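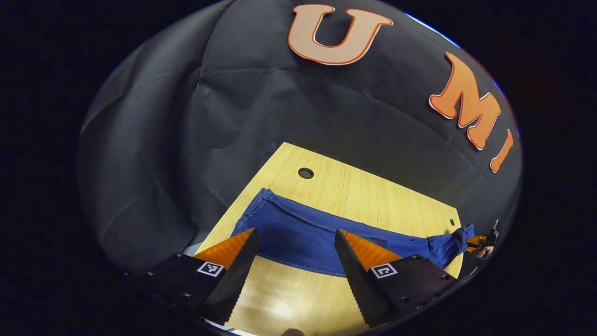 Fig. 1. Wrist view, cloth task. Both finger markers in view; second gripper at right rim.

Atolico, Mendham site
Software inspection checklist: handheld gripper perception and action pipeline (Issa)
Period: June
Inspected by: Nizar Nasrallah
Reviewed by: Khalil Jaber
Result codes: P pass, C pass with comment, F fail, N not inspected

Scope: marker detection, gripper width estimate, tracking, time alignment, action export, and the motion limits applied when the exported policy runs on the Nallstead arms. Mechanical inspection of the grippers is on a separate sheet. The check set is 40 two-handed cloth episodes.

Section A. Camera model and image input

A1. Fisheye intrinsics file loads from the calibration folder and not from the package default.
Result: C
Comment: Loads correctly on both units. If the folder is missing, the loader falls back to the default and writes one line at debug level. Raise this to an error and stop the run.

A2. Circular mask matches the usable part of the view.
Result: P
Comment: Mask radius checked against the dark border on both units. Finger bases fall partly under the lower curve of the border. The markers do not.

A3. Exposure locked before the episode starts.
Result: C
Comment: Lock flag is set. The tabletop has a glare spot near the bottom center of the view (Fig. 1). It is clear of both markers in the figure. Add a saturation check on the marker regions so we do not depend on where the glare falls.

A4. Image size and crop at training match image size and crop at run time.
Result: P

Section B. Marker detection and gripper width

B1. Left and right finger markers assigned to the correct finger.
Result: P
Comment: Assignment is by marker ID only. The older rule based on image position has been removed from the branch.

B2. Markers on the other person's or other hand's gripper are rejected.
Result: C
Comment: When the second gripper enters near the rim, its markers are sometimes large enough to decode. IDs differ between units, so rejection works today. There is no test for two units printed with the same IDs. KJ: write the test before any more marker sheets are printed.

B3. Short marker dropouts are filled; long dropouts are flagged.
Result: F
Comment: Gaps are filled by linear interpolation with no upper limit on length. In one episode the cloth covered the left marker during a fold and the width was interpolated straight through a close and reopen. The exported action shows the gripper standing open the whole time. Set a limit and mark the remainder invalid.

B4. Width reads zero at full close and the measured maximum at full open.
Result: P
Comment: Checked by hand before and after the set. No drift found.

Section C. Tracking

C1. Map built from a separate mapping pass, then reused for all episodes in the set.
Result: P

C2. Moving objects masked out of feature extraction.
Result: C
Comment: The finger mask covers the fingers and the orange pads. The cloth is not masked. Features on garment seams are tracked while the garment is being pulled, which biases the pose during slow folds. The plain dark backdrop gives few features of its own, and the letters carry much of the load in the upper part of the view. Proposed fix is a lower weight for features that land on the tabletop region. NN to try it on the check set first.

C3. Lost tracking ends the episode segment.
Result: P
Comment: Longest lost segment in the set was 11 frames. Segment was cut correctly and both halves kept their own start index.

C4. Both grippers reported in one shared frame.
Result: P
Comment: Relative pose was checked with the two units placed in the alignment jig. Within tolerance.

Section D. Time alignment

D1. Camera and inertial streams share one clock.
Result: P

D2. Left and right episodes aligned to the same start.
Result: F
Comment: Episode 971 is offset between hands. The start was matched to the wrong recording because two clips began close together and the matcher takes the nearest start time without checking duration. Episode removed from the check set and replaced. The matcher needs a duration check and should refuse ambiguous pairs.

D3. Observation latency in the run-time config is measured on the deployed hardware.
Result: C
Comment: Config value is 40 ms, copied from the bench machine. Measure again on the Nallstead computer after the driver update and store the result with the host name.

Section E. Planning and motion limits

E1. Exported actions are relative to the current gripper pose.
Result: P

E2. Tabletop height limit applied to both arms.
Result: P
Comment: Tested by replaying an export shifted downward. Both arms held at the limit and logged it.

E3. Minimum distance between arms enforced in the controller.
Result: C
Comment: Enforced between wrists only. Fingertips are not in the collision model. In cloth work the two grippers come in toward the same piece of fabric, so add the finger geometry before speed is raised. Until then the reduced speed setting stays in force.

E4. Stale action chunks are dropped.
Result: P

E5. Stop input halts motion with the policy process frozen.
Result: P
Comment: Process suspended by signal during a replay. Controller timed out and held position. Repeated on the other arm with the same behavior.

E6. Controlled release of held cloth after a stop.
Result: N
Comment: No agreed behavior yet. Current code keeps the gripper closed.

Actions

B3: gap limit and invalid flag. Owner NN. Blocks release.
D2: duration check in matcher. Owner NN. Blocks release.
A1: fallback changed to error. Owner NN.
B2: duplicate ID test. Owner KJ.
D3: latency measured again at Nallstead. Owner KJ.
E3: finger geometry in collision model. Owner KJ. Blocks any speed increase.
E6: decision needed from the cell lead.

Reviewer note (KJ): Agree with both fails. Rerun sections B and D on the full check set after the fixes. C2 can stay open through this release provided the slow fold episodes are left out of training.

Status: not released. Reinspection requested.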